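News from the Skeltholm bench

Well, friends, spring got away from us, and I owe you all a proper update on the tidying-up project. Phong Dương and Khôi Diệp have been at the two arms most mornings, guiding them by hand through the same small chores over and over so that the learning system has plenty to copy from. We set ourselves a goal of 900 good examples before July, and as of Wednesday, May 8, 2024, we have 812 saved and 171 set aside for a second look (mostly fumbled grabs, and one long stretch where I was talking too much).

The current chore is putting things away in the pink desktop organizer, the one with the little drawers and yellow labels. Khôi likes to start with the back compartment, where the white bottle goes — it stands up tall enough for the right gripper to come at it from the side, and it's a kind place to begin if you're new to the controls.

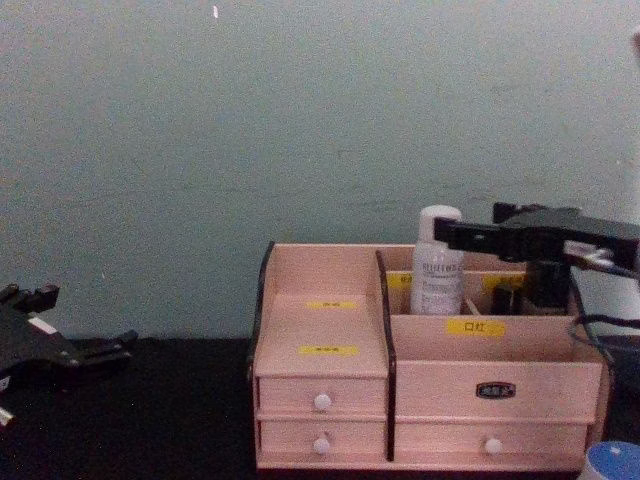
Coming up at Prestham

We'll be taking the arms over to Prestham in July for an open afternoon, and you're all very welcome to come and try recording an example or 2 yourselves!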